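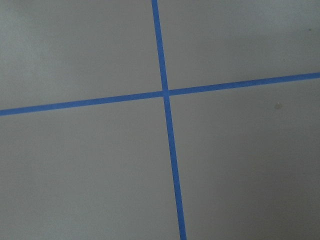
3.2 Plot layout and sampling

Ground flora was recorded at two sites, Nilldale and Okport, in August. Each site was split into quarters by two crossing lines, and the quarters were surveyed separately. The lines did not meet at the exact centre at either site, so the quarters differ in area and all counts are given per square metre.

Figure 2. Two strips of blue tape crossing off-centre on a grey surface.

Within each quarter we placed quadrats at random points drawn before the visit. A total of 336 quadrats were recorded. Plants were named to species where possible and otherwise to genus. Seedlings without true leaves were left out. Ivana Bravo checked all grass records against pressed material.

We found 51 species over both sites. Of these, five grew only at Nilldale, mostly in the damper quarter next to the ditch. Quadrats with more than half bare soil were kept in the species totals but removed from the cover analysis in Section 4.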